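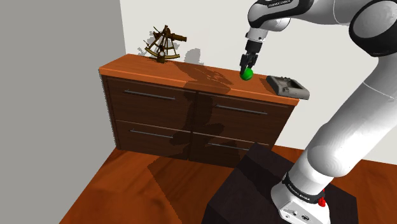

Pidwood Tenants' Finance Club
Forum > Banking > Savings accounts

Sison bonus rate: how is the monthly deposit counted?

jmoura_83
Sison paid me the base rate for May. The terms require a deposit of $221 per month and no more than 2 withdrawals. I sent the full amount on the last day at 6 p.m. and made no withdrawals. Support says it posted the next morning and therefore counts toward June. Is that normal?

ledger_line
Yes. Most accounts of this type go by posting date. Check the definitions section of the terms for "received."

Atif Bugti
Disagree. The terms I signed say "initiated." If yours say the same, you have grounds for a complaint. Ask for the version number that applied when you opened the account.

ledger_line
They revised the terms. Existing customers were moved to the new version after a notice period.

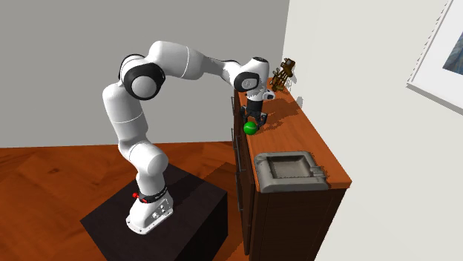

Page 2

jmoura_83
Found the notice. It changes the withdrawal limit and says nothing about deposits. My version says "initiated."

Atif Bugti
Then quote the clause in writing and ask for the difference to be credited. Don't do it by phone.

h_satti
For scale, the bonus on my balance is almost $18 a month. I moved to Flestance over this. Lower headline rate, no conditions.

ledger_line
Flestance pays less over a year even if you miss one bonus month at Sison. I ran it on my own balance.

h_satti
On your balance, maybe. I missed three.

jmoura_83
Complaint sent Thursday, clause attached. I have moved the automatic transfer to the 5th in the meantime.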